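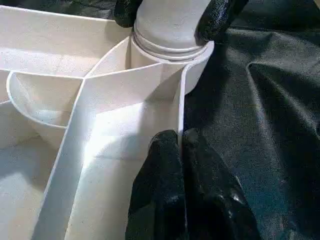
Sort the parts before touching the poles, Britta Nolte told the January session at Steinbach, and put every one of them back in the tray when the work is over. Her advice was accepted without discussion, although several of those present admitted that they had never followed it.

Home Features Household Back Issues Contact

The pole-and-fabric unit has a settled place in the modern household. It is light, it is sold flat, and it can be taken down when a lease ends. It is also among the articles most often returned to the Flultis lending store with something missing, usually a connector. The store at Steinbach now holds 17 such units, and each is checked on a table before it goes out again.

Arne Kuhlmann, who keeps the register, recommends beginning with the uprights. A pole should be pushed fully into its joint before the fabric is drawn over it, as a panel fitted too early will pull the corner out of line. Creases in the cloth are of no concern at this stage. Most fall out under tension within a day or two, and the more stubborn ones may be pressed with a cool iron through a tea towel.
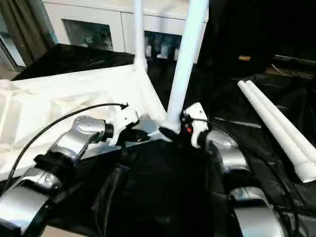 Should the end fittings be glued to the poles? The store advises against it, as a glued fitting cannot be replaced and the whole pole must then be written off.

Assembly by one person takes up to 29 minutes according to the store's own notes. Two people are quicker, provided that one of them holds and the other fits. Edith Nina prefers to work on a dark cloth, against which white parts are easily found – a habit she brought from the sewing room at Dunholm.

Storage receives less attention than it deserves. A shallow tray with divided sections keeps joints apart from caps, and a plain one will serve for whatever is left over. Poles should be laid flat and tied at both ends.
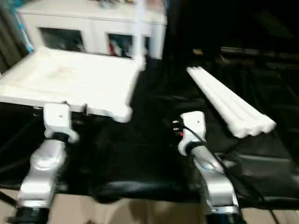
The ties themselves should be of cotton tape. Rubber bands perish in a cold cupboard and leave a brown mark on white plastic, and 16 poles were withdrawn at Dunholm on that account. Fabric panels are rolled, with the seams facing outwards, and kept on the shelf above. Borrowers who find a part missing are asked to report it at the desk before taking the unit home.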